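# Do you treat wrist cam framing as part of the task spec? (tabletop, plates + food)

**tamarack_jo**

Writing up house rules for our tabletop tasks and I've hit a wall on one section, so I'm hoping some of you have already had this fight at your own labs. The task family is plain: plates on a table, get the food from one plate to another, reset, go again. This is a typical wrist view before the arm moves:

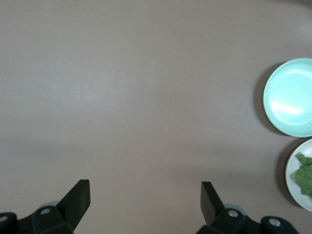
We have a draft that's 5 pages long and I can already tell it's too long, because the new folks skim it. The section I'm stuck on is what has to be true before an episode counts as started. Right now it says:

> 1. Gripper fully open, both fingers visible in the wrist view.
> 2. Nothing on the table that isn't in the task list.
> 3. Both plates at least partly in the wrist view.
> 4. Operator's hands outside the taped line.
> 5. Target plate empty.

Number 3 is the one people argue over. Gifty Asamoah, who wrote most of the draft, wants "both plates at least partly in view" and that's it. I've been pushing for the whole target plate to be in view at the start, for every episode. My worry is that we end up with a pile of data where the thing you're supposed to act on is hanging off the side at the start, and the policy learns to lunge to the right and hope.

So what do you all do? And do you write it down, or is it just something people know?

---

**selorm_osei**

I'm going to disagree with you right away, sorry! If you insist the whole plate is in view at the start, you've basically hard-coded a start pose. Then somebody moves the table by a hand's width and your policy falls over, because it has never had to go looking for anything.

Half a plate at the right edge is a perfectly good start. The arm has to move over there anyway. What I'd want written down is the range of starts, and a rule that operators have to use the whole range and not drift back to their favorite one. They WILL drift back. I ran collection on the Okden arms for a long stretch and every operator had a pose they loved. You could tell who was on shift from the first second of an episode.

Gifty's wording is fine by me. I'd add that the scene camera has to have both plates fully in view, and let the wrist see whatever it sees.

---

**tamarack_jo**

OK, but the scene camera gets bumped all the time, and I'd like one view I can trust without a second one backing it up. Fair point on the drift, though. We've got 3000 episodes from the spring batch and I'd bet money on the starts being bunched up.

---

**plovano_nights**

Handle Plovano's so-called night cell here (it's a closet with a fan). We went through this and ended up somewhere between you two. Our rule:

- wrist view at start: any plate the instruction names has to be at least partly visible
- scene view at start: everything named has to be fully visible
- if either camera fails that, it's a bad start and you re-pose, you don't "fix it in the first move"

That last line matters the most for us. People were starting with the arm wherever it had landed, then nudging it sideways to find the plate, and the nudge got recorded as part of the task. So every demo opened with a little wander. We trained on it and got a robot that wandered. Beautiful wandering, very lifelike, took forever.

Also, name the plates by color in the instruction if they're different colors. "Move the food to the plate" is a terrible instruction when there are two plates. "Move the green food to the mint plate" is one everyone reads the same way.

---

**tamarack_jo**

Yes to the color thing, our instruction strings are a mess. I found "put veg other plate" in there. Stealing your wording.

---

**bevel_and_burr**

Can I be the safety bore for a minute? Your number 4 is the only line on that list that keeps anybody's fingers attached, and it's sitting fourth, between plate visibility and an empty plate. Move it to the top. Better, take it out of the data checklist completely and put it on its own page, taped up where the operator stands.

When you mix "don't get pinched" with "keep the plate in view" people give them the same weight. Then they get tired late in the shift and skip both together. I've watched it happen on a small arm that everyone swore was harmless.

My own list for that page, and please argue with it:

- Hands come out before the arm is enabled. Out means behind the line, both of them.
- One person holds the stop and does nothing else while the arm is live. If you're alone, the stop is in your off hand.
- Resetting food or plates happens with the arm disabled. Paused doesn't count.
- Check the finger screws at the start of every shift, by hand, with the arm disabled.

---

**selorm_osei**

Big yes on "paused doesn't count". I'm less sold on one person doing only the stop. For a little tabletop arm at teleop speeds, with the operator right there? You'd double the staffing and the second person would be on their phone in ten minutes. A bored safety person is worse than none, IMO, because everybody else relaxes.

---

**bevel_and_burr**

Then rotate them. Bored is a scheduling problem. And I did give you the version for working alone!

I'm also not saying you need this forever. Do a proper risk assessment on your own cell, with your own speeds and your own gripper, and if it comes out that a second person adds nothing, write that down and drop it. What bugs me is when people drop it without ever doing the writing down part.

---

**tamarack_jo**

I'm with bevel on the separate page. Our cell is tiny and the person teleoperating sits right next to the table, so the working-alone rule is the one we'd live by most days. I'll ask Gifty about doing the assessment over again, the last one was done before we switched fingers.

---

**lumbao_marsh**

Small thing from the data side: glare. Glossy plates under overhead lights throw a bright streak and it moves when the wrist moves. We used to have a rule that said "no glare on objects" and it was hopeless, people spent more time messing with the blinds than collecting. We dropped it.

What replaced it was a rule that the lights stay the same within a session and get changed on purpose between sessions. Log which setup you used. If you clean up every reflection, you get a policy that has only ever seen a photo studio, and then it goes to someone's kitchen.

A matte tabletop helps, by the way. If yours is matte already, keep it, you've dodged half the trouble.

---

**plovano_nights**

Agree with all of that except "changed on purpose" needs a number or no one will do it. We said 4 light setups, named on a card, and the session sheet asks which one. Took the argument out of it.

---

**quietservo**

Going against the grain here: I think you're writing too many rules. Every line you add at the start is another way for an operator to throw away a good episode. We had 8 start conditions at one point and people were rejecting so much that our hours went to resets. Cut it to what a person can check in one look.

I'd keep: gripper open, hands out, right stuff on the table. Everything else I'd check afterward with a script. Is the plate in view? A script can flag that. Is the instruction string sane? Script again. Save the human's attention for what only the human can catch at that moment.

---

**tamarack_jo**

Ooh. I kind of hate how much I agree with this. Gifty has been saying a version of it for weeks and I kept adding lines.

My one holdout is the target plate being empty. A script could catch it, sure, but by then you've recorded a whole episode for nothing, and a crumb of green on a plate is easy to see in person.

---

**quietservo**

That falls under "right stuff on the table" for me. Put it in the same line.

---

**gifty_a**

Hi, I'm the Gifty being quoted. Jo sent me the link.

For the record, my reason for the loose wording on plates was never about being easygoing. When I watched people work with the strict version, they were sliding the plates over by hand to satisfy the camera. So we lost the plate variation AND had extra hands in the cell. I'd take a plate half out of view over that any day.

I like the separate safety page and I like plovano's "don't fix it in the first move". I don't love moving every visibility check to a script, because our Starnska logger only syncs at the end of a shift, so you'd learn the whole shift was bad after it was over. If we can get it to flag during the reset, I'm in.

---

**selorm_osei**

See, plates getting shoved around to please the camera is the thing I should have led with. Same story at our place.

Jo, what are you going with?

---

**tamarack_jo**

Draft two, going up for comments in May. Safety is off on its own page using bevel's list, with the stop rule depending on what the new assessment says. The start checklist is now:

> 1. Arm re-posed somewhere in the start range (not your favorite spot).
> 2. Gripper fully open.
> 3. Only task items on the table, target plate empty.
> 4. Every plate named in the instruction at least partly in the wrist view, fully in the scene view. If it isn't, move the arm or fix the camera. Don't move the plates.

I still think we'll regret "partly". Selorm, if the policy lunges right, I'm sending you the videos.

---

**selorm_osei**

Send them! Plot the start poses from the spring batch first, though. If they're bunched up, the lunge is on those.

---

**bevel_and_burr**

Put the screw check on the safety page too, I don't see it in your summary.

---

**tamarack_jo**

It's in there, it came over with your list. Start of shift, arm disabled, by hand.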